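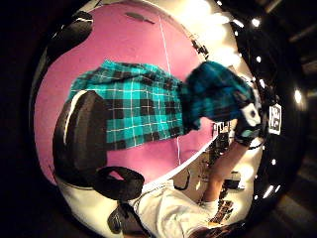
Camisa de cuadros, doblar o colgar?

lalari_15
La verde azulada de cuadros. La doblo y a las 2 horas parece un trapo. Plancha no pienso sacar, aviso

Hưng Mai
Estírala bien antes, de los hombros. Y mesa lisa, en la cama no sale
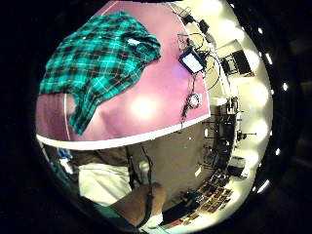
yo la dejo hecha un bulto un rato y luego se me olvida, asi que primero botones – todos – y después mangas atrás.

skindumholm
Discrepo. Las camisas se cuelgan y punto. Doblada siempre marca en el pecho

Hưng Mai
Con 600 camisas en el armario a ver dónde cuelgas jaja

Bríd Ó Dubhghaill
Ni una cosa ni otra, enrollada. Y si cuelgas, detrás de la puerta

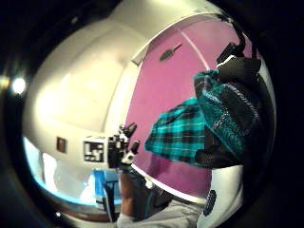
pero con percha ancha, del pomo no, que deja pico en el cuello.

lalari_15
Enrollada?? eso es de maleta. Pruebo lo de los botones y digo alog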